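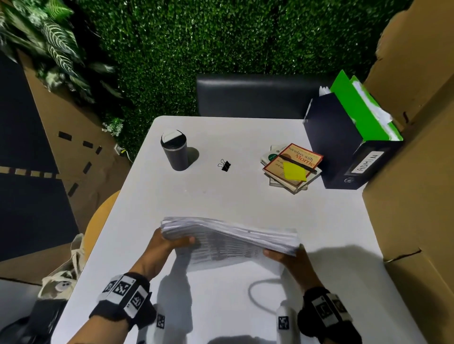 *A stack of paper, held over the table*

## About Stirnanico

We make small strategy games in Clovalthorpe. Two of us, Eino Keskinen and Yutong Lu, and we don't much trust the word "studio".

Our first game, Motard, has 68 levels. The shops told us players want 100. Perhaps they do – we've yet to meet one who finished the 68.

No daily rewards, no coins, no "energy". We've heard the case for them and remain unconvinced. Dong, our second, is due in April, if you believe release dates.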